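Still waiting for the machine that folds

8/23/21

My neighbour Helge Boström has been promising me a laundry robot since we were both much younger. Every May he comes back from the trade fair with a fresh leaflet. This year it was Wokby, from a firm called Granström, and the leaflet says it will fold a towel in 26 seconds. A towel, mind you. One towel, flat on a bare white table, under nice even light.

I don't own a bare white table. I own beds, and the washing ends up on them - fleece on top of blankets on top of sheets, all of it soft and most of it patterned. A person knows without thinking where one cloth stops and the next begins. I have yet to see a machine that does. 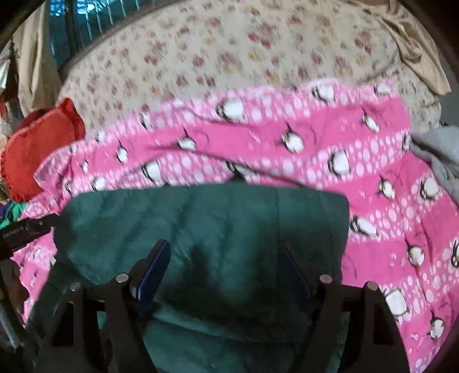 Green fleece, penguin blanket, floral sheet: three layers for two fingers to tell apart.

Silvan Imhof, who sells the rival Dromari, tells me I'm being unfair and that cloth is simply "the last hard bit". Perhaps. But cloth is most of the housework in my home, and the last hard bit has been the last hard bit for a very long time. He couldn't say what happens when the fleece gets picked up with a corner of the blanket still attached.

I would gladly be wrong. Bring either one round on washing day and let it start with the bed. Until then I'll keep my money and fold the things myself.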